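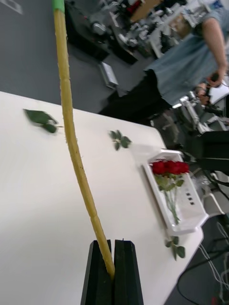
Why do rivers flood?

Most of the time a river stays in its channel, the long dip in the ground between its two banks. A flood happens when more water arrives than the channel can carry. The water rises up the banks, goes over the top and spreads across land that is usually dry.

Floods happen all over the world. Some cover a single field for an afternoon. Others fill whole towns and last for weeks.

This page explains where the water comes from, why some places flood more than others and what people can do about it. We will use one small river, the Umia, to show how it works. The Umia starts in the hills above Serwood, passes Friesen Farm and runs through the middle of Curnholm.

Where does the water come from?

Rain falls on hills, fields, woods, roofs and roads. Water always runs downhill, so sooner or later much of it ends up in a stream. Small streams join to make bigger ones, and the bigger ones join the river.

All the land that drains into one river is called its catchment. You can think of a catchment as a very large, uneven bowl. Rain that lands anywhere inside the bowl can end up in the river at the bottom. Rain that lands on the other side of the rim goes to a different river.

The rain that floods a town may not have fallen on the town at all. If there is a storm over the hills at Serwood in the morning, the river in Curnholm can still be low at lunchtime and high by teatime. It takes that long for the water to get there.

What happens to rain when it lands?

Rain can do several different things.

It can soak in. Soil is full of tiny gaps, and water trickles down into them. Some of it goes deep underground and comes out again much later as a spring.

It can be used by plants. Roots take up water from the soil, and it travels up through the stem or trunk to the leaves. The plant lets a lot of it out again into the air through tiny holes in the leaves. A large tree in summer can take up many buckets of water in a day.

It can go back into the air from puddles, ponds and wet leaves. This is called evaporation. It is faster on warm or windy days.

It can run off. This means it flows over the top of the ground. Run-off is the water that reaches rivers fastest, and it causes most of the trouble.

Why is there sometimes too much run-off?

The ground may already be full. Think of a sponge. A damp sponge dropped in a puddle will drink up the water, but a soaking one can't hold any more. After a wet winter month, soil is like the soaking sponge, and nearly every drop of new rain runs off.

The ground may be too hard. Soil that has been baked by the sun, frozen, or squashed by heavy tractors doesn't let water in easily. A thunderstorm after a long dry spell can cause a flood for this reason.

The ground may be covered up. Tarmac, concrete and paving stop rain from soaking in. It goes down the drains instead, and many drains lead straight to the river.

The rain may be very heavy. Even good soil can only take in water at a certain speed.

There may be snow. When deep snow melts quickly, it is like several days of rain arriving at once.

The flood at Curnholm

One January, it rained on the hills above Serwood for most of a week. By the end of that week the soil was full. Then another 29 millimetres of rain fell in a single night.

That may not sound like much. If you stood a straight-sided jar outside, it would be less than the height of a matchbox standing on end. But it fell on every field and every hillside in the whole catchment, and all of that water was heading for one river.

The Umia came over its banks at Friesen Farm before sunrise. By the middle of the morning it had reached Mill Lane in Curnholm, and 22 homes had water inside. The school was closed for two days. The bridge was closed for longer, so that engineers could check the stonework under the water line.

"People often think a flood is a big wave, like the sea," says Darlene Doucette, the flood warden for Curnholm. "Ours came up slowly. It came through the drains and under the doors. You could watch it climb the step."

Is flooding always bad?

Flooding is bad for people whose homes get wet. Flood water is dirty. It ruins carpets, furniture and plaster, and a house can take many months to dry out.

For the land beside a river, flooding is normal. The flat ground on each side is called the flood plain. The river made it, over thousands of years, by spilling over and leaving mud behind. This mud is called silt. It is good for growing things, and that is one reason people have farmed beside rivers for so long.

Some animals need floods too. Frogs and toads lay eggs in the shallow pools left behind. Wading birds feed on worms in the soft ground.

Problems start when houses, shops and roads are built on the flood plain. The river still needs somewhere to put its extra water.

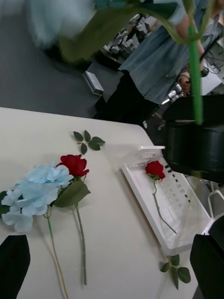

How can people make floods smaller?

Walls and banks. A wall beside the river keeps water in its channel. A long bank of earth does the same job. Walls work well up to their full height, but if the river rises higher than that, the water goes over. They can also send more water on to the next town.

Storage ponds. These are big hollows beside the river. They are usually empty or nearly empty. When the river is high, water is let into them, and it is let out again slowly once the danger has passed. The one at Friesen Farm is a sheep field for most of the year.

Trees and hedges. Leaves catch some of the rain before it reaches the ground. Roots open up the soil and help water to soak in. Since the flood, 3098 young trees have been planted on the steep fields at Serwood. They are still small, and it will be years before they make much difference.

Leaky dams. These are logs laid across a small stream with gaps left between them. When the stream is low it flows underneath as usual. When it is high the logs hold some of the water back. Beavers build dams that do a similar job.

Bends. In the past, many rivers were dug out straight so that water would leave the farmland quickly. It then arrived at the towns quickly as well. In some places the bends have been put back to slow it down. The Umia has been given a new bend below Serwood, and the bendy part is now 2629 metres long.

No single one of these can stop every flood. Most towns use a mixture.

How do people know a flood is coming?

Weather forecasters use satellites, radar and computers to work out where rain will fall. River gauges measure how high the water is and send the numbers to a control room. If the level is rising fast, a warning goes out by phone, on the radio and online.

In Curnholm there is also a painted board on the bridge, marked in metres like a giant ruler. Darlene Doucette reads it every morning and writes the number in a book. In very wet weather she reads it every hour.

Staying safe

Never walk, cycle or play in flood water. Water that comes up to your knees can knock you over if it is moving.

Keep away from the edge of a river when it is high. Banks can crumble with no warning.

You can't see what is under flood water. There may be an open drain, broken glass or a hole in the road.

If you touch flood water, wash your hands with soap. It often has sewage in it.

If there is a warning where you live, tell a grown-up and do what they ask. Cars can float in surprisingly shallow water, so a grown-up should never drive through it either.

Try it yourself

You will need two baking trays, some soil, a piece of turf or a tray of cress, a watering can, two bowls and a book.

1. Fill one tray with bare soil and press it down hard.
2. Put the turf or the cress in the other tray.
3. Rest one end of each tray on the book so that they slope. Put a bowl under each low end.
4. Pour the same amount of water slowly on to the high end of each tray.
5. Wait five minutes, then compare the bowls.

Which bowl has more water in it? Which water is muddier? Do it again without waiting for the trays to dry, and see whether the answer changes. It is best to do this outside.

Words to know

Catchment: all the land that drains into one river.
Channel: the dip in the ground that a river flows along.
Evaporation: when water turns into a gas and goes into the air.
Flood plain: the flat land beside a river that gets covered when it floods.
Gauge: something used for measuring.
Run-off: rain that flows over the ground without soaking in.
Silt: very fine mud carried by a river.

Page last checked: 24 December 2025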